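Call for New Members: Pukberg Student Robotics Club, Household Tasks Team

Do you like robots? Do you like groceries? We are looking for new people to join our two-armed robot project, starting in May, and you don't need to have touched a robot before.

Our club entered the Tela Challenge this year. Teams have to get a two-armed robot to handle a shopping bag and the kind of food and containers people bring home from the store. It sounds easy until you try it! A bag has no fixed shape, it folds up when you least want it to, and every cherry tomato container is a little different from the last one. We love this problem and we think you will too.

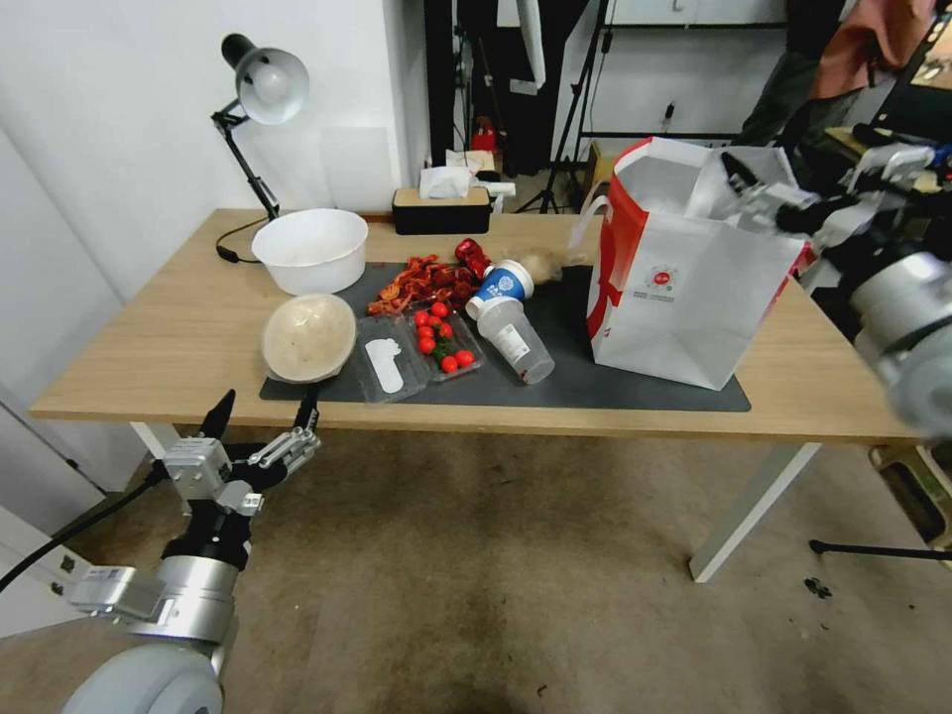

Right gripper holding the paper bag by its upper rim, with chilies, tomatoes and cups on the mat.

Who we're looking for

Anyone enrolled at Pukberg, any major, any year. Last year's team had 13 members and more than half of them came from outside engineering (two from nutrition, one from theater, and they were great). You should be able to come in for one long session a week and be patient with a task that goes wrong a lot. If you can code a little in Python, wonderful. If you can't, we'll pair you with somebody who can, and you'll pick it up faster than you expect.

We especially need:

Operators. You'll guide both arms through the task, again and again, until the motion is smooth. People who play an instrument or knit tend to enjoy this a lot.

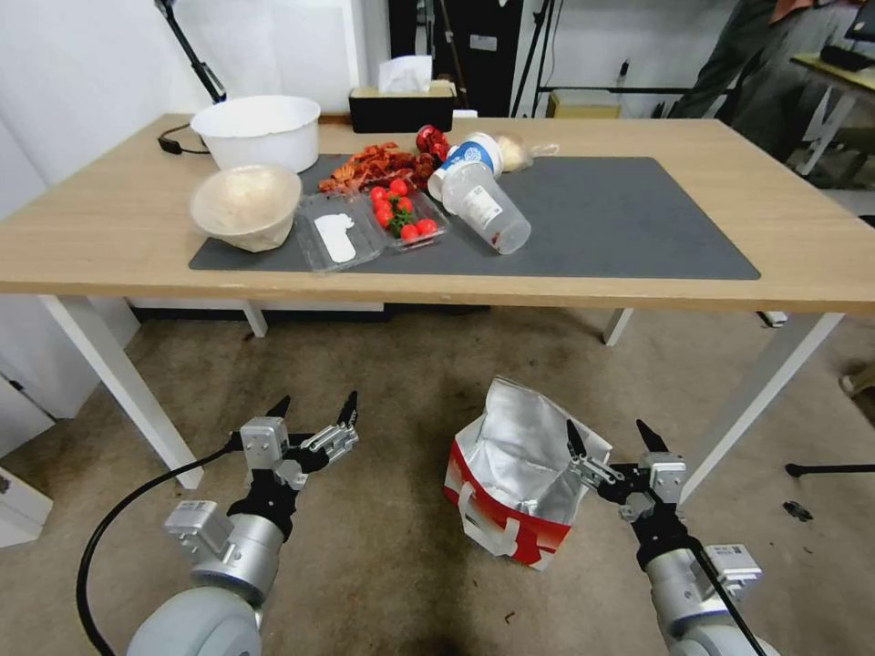 Our goal for the season is 400 clean runs, and we'd like at least a quarter of those to come from brand new operators. Different people solve the same task in different ways — some go for the rim of the bag first, some want everything on the table sorted before they touch it — and we want all of that in our set.

Table setters. You'll choose the items, lay them out and write down what went where. It's a bigger job than it sounds. We mix empty containers with full ones, tip cups on their sides and swap one bag for another, and we need someone who likes coming up with new layouts.

Reviewers. You'll watch the recordings afterward and mark where each step starts and ends. You can do this part from home with our labeling tool, Cludilent, which was written by club members and still has a few bugs we'd be thrilled to have help with. 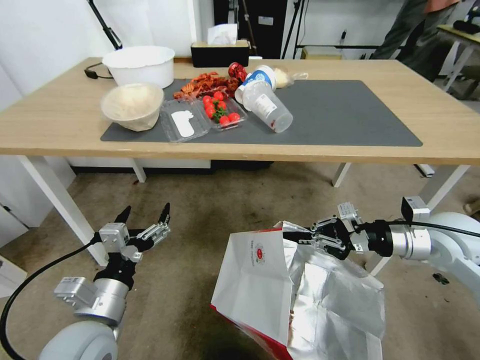 We're also trying to get better at the pinch at the top of a bag. Grab too little and it slips, grab too much and the opening closes up. Lý, our planning code, picks the grasp point from the camera view, and it does pretty well on stiff paper. Soft bags with a foil lining are another story. If you have ideas, bring them!

What you get

A place on the team for the Tela Challenge, including the practice rounds. One course credit if your department accepts project work (ask your advisor first, please). Your name on the team report. Full training on the arms before you run them by yourself, and as many questions as you want to ask along the way.

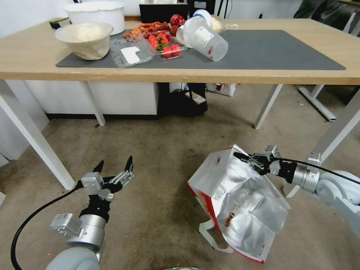

How to apply

Send us a short note, half a page is plenty, telling us which role sounds good and which evenings you're free. Tell us about something you've built, fixed, cooked or taken apart. We don't need a resume or a transcript.

Applications can go in the box outside Room 1402 or through the sign-up form on the club page. We read everything and write back to everyone. Want to look around before you decide? Open lab is at 5:30 p.m. every weekday during the first two weeks of the term, and you can try the grippers yourself.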